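Print this page
E-mail this page

Zarklow Desk Kit for student robotics clubs

The Zarklow Desk Kit gives a club what it needs to run a tabletop handling project on a robot it already has. It was put together with the Lachance student group and follows the unpacking task used in the Ilex challenge. The kit covers one desk and up to 4 students.

Any office desk will do. Leave the usual things on it – the task rules allow laptops, cables and phones within reach of the hand.

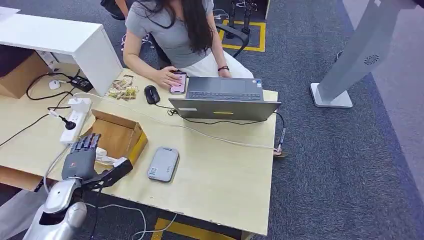 Robot hand at an open carton, with a student at the laptop.

Included are a set of small shipping cartons, tissue and padded mailers for packing them, floor tape for marking the work area, and a printed task book. The robot, hand and computer are not included.

Each carton can be packed several ways. Clubs usually start with tissue alone and add a padded mailer once the hand can reach in without catching a flap.
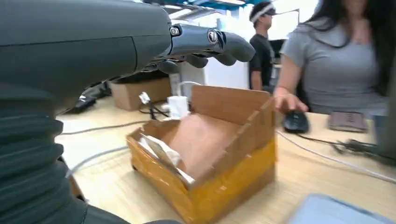 Run logs are saved as plain text and can be opened in any spreadsheet. The logging software holds up to 2000 runs per project, and a club season normally uses far fewer. A second license raises the limit to 4000.

Order number 227. Refill cartons are sold separately through Plindel and ship flat. Schools may pay by purchase order.

Print this page
E-mail this page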